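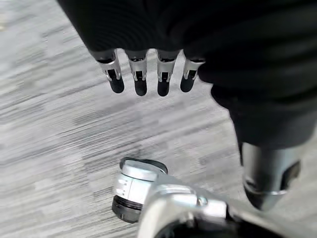
Newsroom > Press Releases > Robotics

Derkano Publishes Results of Household Chore Trial for Robotic Hand

Hand finished most simple pickup jobs without help; laundry and tight spaces remain out of reach

9 July 2025 - Derkano today published the results of a trial that put its four-finger-and-thumb robotic hand to work on ordinary chores in furnished test rooms and in the stockroom of the housewares retailer Stumo. The company says the hand is ready for a narrow set of jobs under supervision and is not ready to be sold for use in homes.

The trial began in April and covered 3,689 attempts at 15 chores. The list was drawn up with Stumo staff and included picking items up off carpet, loading a dish rack, wiping a counter, folding hand towels, sorting returned stock into bins and putting boxed goods on a shelf. An attempt counted as finished only if no person touched the hand or the object between start and stop.

"We wanted a list of dull jobs, done over and over, with the failures written down," said Yi-chun Liao, who leads the trial at Derkano. "A hand that picks up a sock once on a good day is no use to anyone who has a house to run."

The best results came from picking up single firm objects, such as blocks, cups and TV remotes, and from moving boxed goods between a cart and a shelf. Wiping a flat counter also went well once the cloth was in the hand. Getting the cloth into the hand was harder, and operators had to step in often.

Carpet was a problem of its own. The fingers end in rounded black tips, which hold well on smooth plastic and cardboard but have trouble getting under thin things lying flat. Coins, paper clips and sheets of paper were left behind in most attempts. On patterned carpet the vision software sometimes reached for a dark patch as if it were an object. A software change made partway through the trial cut down on those errors but did not end them.

The hand works in a black fabric glove that covers the back of the hand and leaves the fingers free. The test team asked for a cover after lint and crumbs got into the joints during early bench work. Derkano said the cover will stay on the next version, with a closure that can be undone for washing.

Towel folding had the lowest finish rate of any chore on the list. The hand could grip a corner and lift it, but it often lost track of the second corner. Speed was also an issue. A stockroom worker sorted a bin of 40 returned items well before the machine was through its first layer.

"For us the question is whether it can take the shelf work overnight, when the store is closed," said Bogdan Vlad, operations manager at Stumo. "Boxes, yes, I think we are close. Loose returns, no. I would still put a person on that."

Stumo has agreed to a second stage limited to boxed goods. It will run in one store, with a trained operator present on every shift. Castberg, which supplies the arm and mount, will continue as a partner and will provide a slimmer wrist joint. The current one kept the hand from reaching into lower cabinets and behind appliances.

Pui-shan Yip, head of product at Derkano, said the company has not set a price or a release date for a household model. "People ask us when it will do the laundry. We don't have a date, and we are not going to make one up," she said. "It can help tidy a floor if the floor is fairly clear to begin with."

The full report lists every chore with its finish rate, average time and most common failure. It is available on request from the press office, along with the scoring rules used by the test team.

About Derkano

Derkano designs robotic hands and control software for light commercial work. It has tested equipment with retail and cleaning companies since its founding and employs engineers, operators and technicians at a single site.

Press contact
Wen-hsiung Lui, Communications, Derkano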